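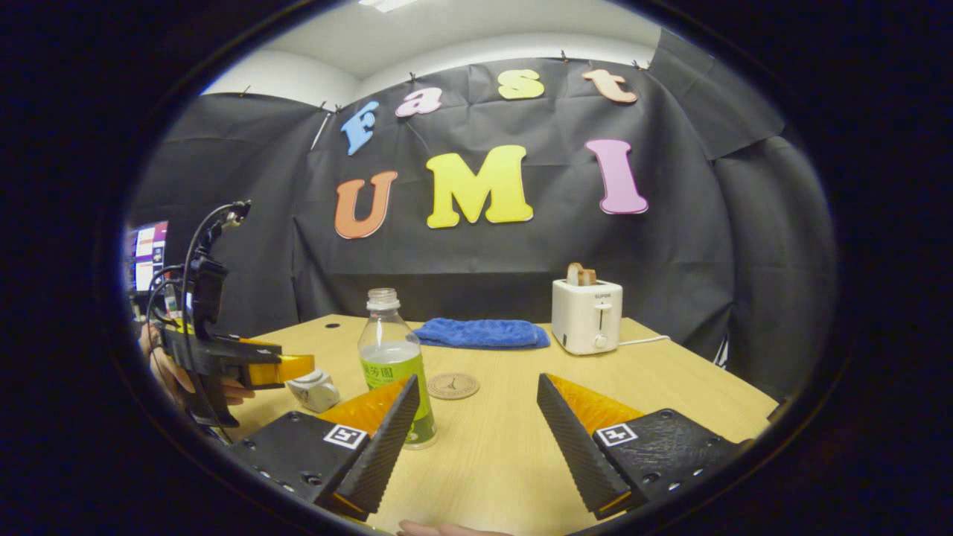 The student robotics club at Hollotau has a new project this February, and I finally got over there to see it. I'd been hearing about it for weeks from Nahom Shiferaw, who is in his second year and talks about grippers the way my cousins talk about trucks. The idea is that the students pick up ordinary things with hand-held grippers, one in each hand, and the recordings go toward teaching a robot arm to do the same chore. The chore of the moment is breakfast, or at least the table part of it, so there's a white toaster with a slice of toast poking out the top, a water bottle, a coaster and a folded blue towel (very, very blue). They've put "Fast UMI" up in big foam letters on the black backdrop behind the table, every letter its own piece, and I have to say it cheers the place up a lot!

The club calls the project Tolero. It started last fall as a side thing for four students and has since pretty much swallowed the club's calendar. Their target is 757 recorded runs before the spring open house, and when I visited they were at 291. Chih-ming Choi keeps the tally in a spreadsheet and was a little touchy about the number – a whole afternoon got thrown out last month after somebody saved everything under the wrong task name. "We don't talk about that folder," he told me, and then talked about it for ten minutes.

I got to try it, of course. You squeeze the handle, the two fingers close, and you think, well, how hard can it be? I spent my first go chasing the coaster across the table. A flat thing on a flat table is miserable to grab with two fingers, and Chih-ming says it is the one item every newcomer asks to swap out. The trick is to slide it to the edge with one gripper and catch it with the other. I got it on my sixth try and was far too pleased with myself.

What makes the fingers work as well as they do is the orange pads along the inside. They're soft and they give a bit, so you don't have to line everything up perfectly. The students went through a few kinds before settling on these, and Hafþór Ásgeirsdóttir, who does most of the repairs, showed me a drawer of the ones that didn't make it. The little black-and-white squares on the brackets are there so the software can tell how far the fingers are open. Cover one with your thumb and you get a polite reminder from across the room.

Rüdiger Seidel teaches the evening course that most of the members come through. He likes the project mainly because it's slow. His students arrive wanting to write code on the first night, and he makes them do 40 runs by hand before they touch any of it. By then, he says, they have opinions about toasters. I asked him whether a robot will really be making anybody's breakfast by the open house and he laughed and said he'd settle for one clean towel fold.

There's also a contest coming up, which I suspect is the real reason everyone stays late. The clubs at Gikow and Mak are each bringing a team, and all three will get the same set of tabletop chores plus one surprise item that stays under wraps until that morning. Gikow won last year, when the surprise was a zipper pouch. Kuo-hua Man, last year's captain for Hollotau, still brings up that pouch and has been practicing on every bag in the building. Entries close at the end of the month, and the organizers say they have 241 seats for people who want to come and watch.

The club is looking for more hands too, and you don't need to know anything about robots to join (I sure didn't). New people get a short walk-through at 6 p.m. on club nights and then go straight to the table. Bring a snack – the toast is spoken for.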